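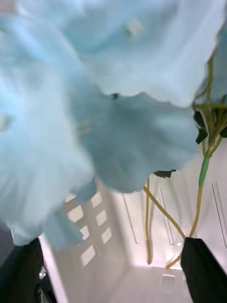 Chapter 10
Describing Flowers and Leaves

Key terms: blade, margin, entire, serrate, dentate, lobed, simple, compound, petiole, corolla, herbarium

Chapter 9 dealt with roots and stems. This chapter turns to the parts of a plant that most people notice first. By the end of it you should be able to write a description of a plant that a second person can use to find the same species without your help.

10.1 Why words matter

In March the town of Skoremmont held a survey of the hedges along the Faleo road. The organizers asked people to send in a written note for each plant they could not name. Many of the notes said things like "small green leaf" or "blue flower, quite pretty." These notes could not be matched to any species. Other notes were just as short but gave the shape of the leaf, the form of its edge, and the way it joined the stem, and most of these could be matched.

Color is a weak guide when used alone. A hydrangea of one variety may bloom blue in acid soil and pink in soil that contains lime. Petals also fade with age and change in dried specimens. Note the color while the flower is fresh, but put it near the end of the description, after the features that hold steady.

The number of petals is more useful, provided the plant is a wild form. Garden varieties have often been bred for extra petals, and a double rose can have many times the five petals of its wild relatives.
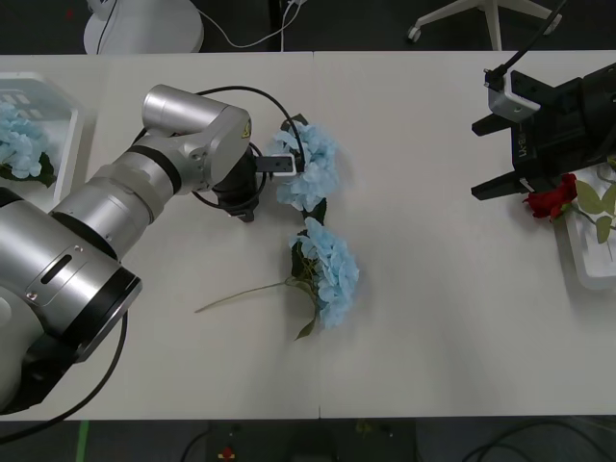
The same caution applies to size. A plant in deep shade often has larger, thinner leaves than a plant of the same species in full sun. For this reason a range is better than a single measurement. Take several leaves from different parts of the plant, measure the blade of each from base to tip, and record the smallest and the largest. Leave the petiole – the stalk of the leaf – out of the measurement and record it separately.

10.2 The leaf margin

The edge of a leaf is called its margin. A margin with no teeth or lobes is entire. A serrate margin has teeth that point forward, toward the tip, like the teeth of a saw. A dentate margin has teeth that point straight out. If the edge is cut more deeply, so that parts of the blade stand out from the rest, the leaf is lobed. A leaf can be both lobed and toothed.

Teeth may be coarse or fine, and they may be even or of mixed sizes. Elm leaves have large teeth that carry smaller teeth of their own. This form is called doubly serrate.

The Mahrous Herbarium holds 3,181 pressed sheets, and its labels give the margin before any other leaf feature. The catalog is sorted in the same order. 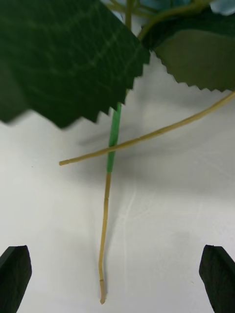 One student who used the catalog objected that the margin was the wrong place to start, and that she would have found her plant sooner by asking whether the leaf was simple or compound. The objection is a fair one. Many printed keys do begin there, and the Jindlow key used in the exercises for this chapter is one of them. Section 10.3 explains how to tell a compound leaf from a row of simple leaves by looking for the bud at the base of the petiole.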